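Help > Cell Setup > Grippers
2 min read

Fingers slip off the oven door
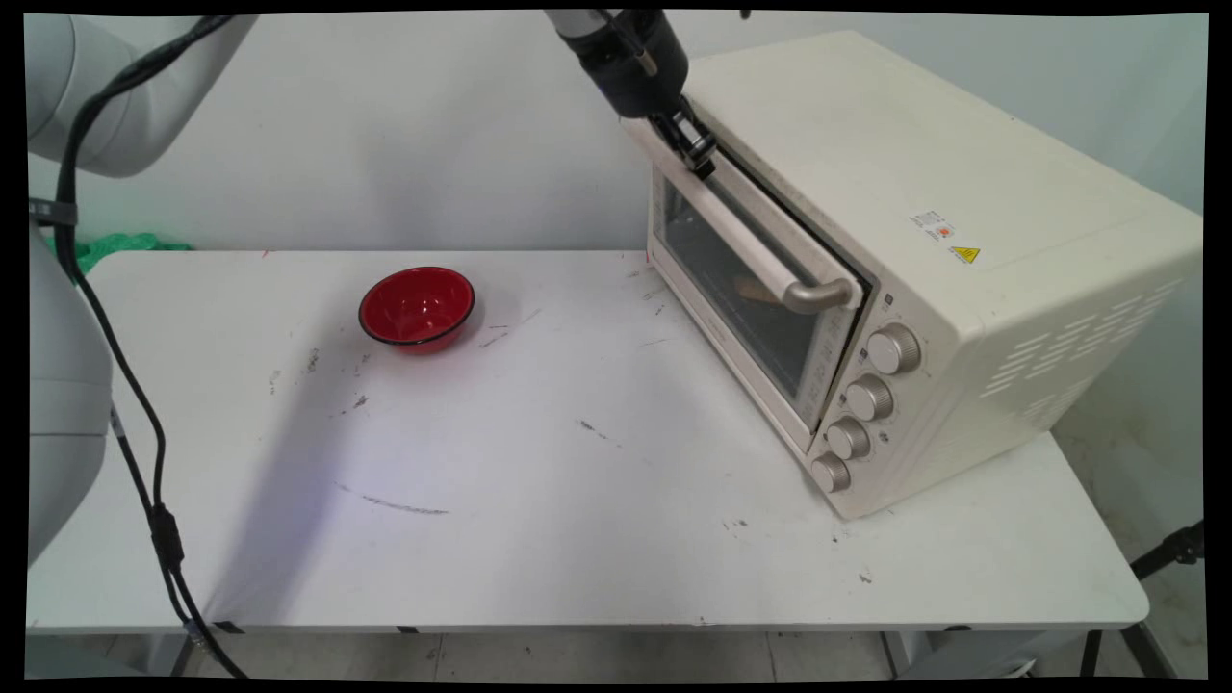 Hi all, our arm grabs the door by its top rim, near the left corner, and in April it began losing hold partway down. Same program as ever, and I've rerun it 17 times. Worn pads, maybe?

Trollimari

Veikko Hyvönen
Oh, I know that one! Wipe the pads with alcohol, then re-teach the pull as an arc around the bottom hinge. Mine was a straight line and it fought me for ages.

Kahraman
new pads

We use cookies. Accept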